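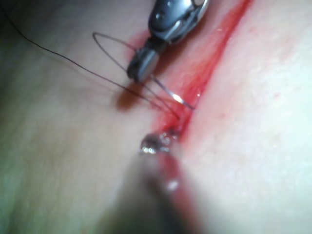 Gadley open day, 10/9/22. A straight red cut, with a needle driver coming in at the top.

I have been stitching since I was small enough to need a cushion on the chair, and in all those years it had never crossed my mind that a hospital might have anything to teach me about thread. So when Malou Holst rang to say the teaching hospital at Gadley was opening its doors for a Sunday, and that there would be a talk on the history of sewing people up, I said yes before she had finished, and then spent the week wondering whether I would have to sit down with my head between my knees. (I did not, though I took the end seat just in case.)

The doors opened at 10 and we were there before that, partly because Malou cannot bear to be late and partly because we had heard there were buns. The old entrance hall is lovely - green tiles up to shoulder height, a great curved banister, and a clock which was wrong when I was born in the building and is wrong still. We had a cup of tea under it and read the notices.

The talk

Eftychia Liapis gave the talk in the old lecture theatre, which has wooden benches so steep that I went up them more or less on my hands. She taught history before she retired and she has that way of leaning on the desk as if she is about to tell you some gossip. She began with linen thread and worked her way through silk and catgut, and I learned that catgut was mostly made from sheep, which cheered up the lady next to me, who has several cats.

The part I liked best was about silk. She passed round lengths of it wound on cards, black and undyed, and we were allowed to run it through our fingers. It is not the silk you would buy for embroidery. It is braided very tightly and has almost no shine to it, and it sits in the hand more like a fine fishing line. I asked whether they used to wax it, as I do with my quilting thread, and she said yes, and that a waxed thread was easier to draw through and less inclined to soak things up. I was pleased with myself for that question all the way home.

She also showed us a page of knots, drawn in ink by a ward sister long ago. The reef knot was there, which every Brownie knows, and so was a version with an extra turn in the first half so that it holds while you make the second. I have been doing that one on parcels all my life without knowing it had a name.

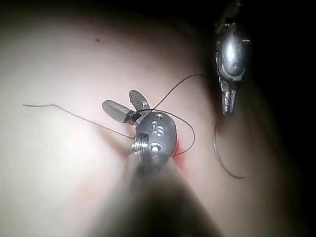
The two jaws of the needle driver, one smooth and one with a cross-hatched grip.

After the talk we went along to the sewing room, and this I could have stayed in all day. Hospitals used to make nearly everything themselves, and Gadley kept its room going long after others had closed theirs. Elínborg Arnardóttir worked there as a girl, mending sheets. She told us a good week meant 800 pieces through the room, counting pillowcases, and that a sheet worn thin in the middle was cut down its length and joined again sides to middle, just as my grandmother did with ours. A flat seam was the rule, so that a patient would not feel it. She turned over a corner to show us and I could hardly find the join with my thumbnail.

There was a darning sampler on the wall that each new girl had to copy. I have promised to have a go at it this winter, and I say so here in writing so that Malou can hold me to it.

Lunch was soup and a roll in the canteen, very reasonable, and then we walked round the physic garden, where the flax had finished but somebody had kindly left a bundle of the stalks out to look at. I had not realised how tall it grows. Malou bought a pot of marjoram and carried it about for the rest of the afternoon like a baby. 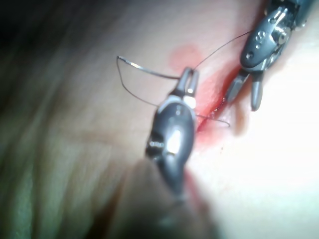 If you are thinking of going

The hospital means to do another open day, and I would say go, even if you are a bit squeamish. The bus from Illmont takes 40 minutes and stops by the main gates. Parking is at the back and was full by late morning.

Wear flat shoes for the lecture theatre. There is a ramp at the lower door, so you can sit at the front without any climbing. Tea is on all day, but the buns had gone by 3, and I was sorry not to have bought a second one.

Our next meeting is in October as usual, and Eftychia has said she will come and bring her silk cards. Please bring your own mending.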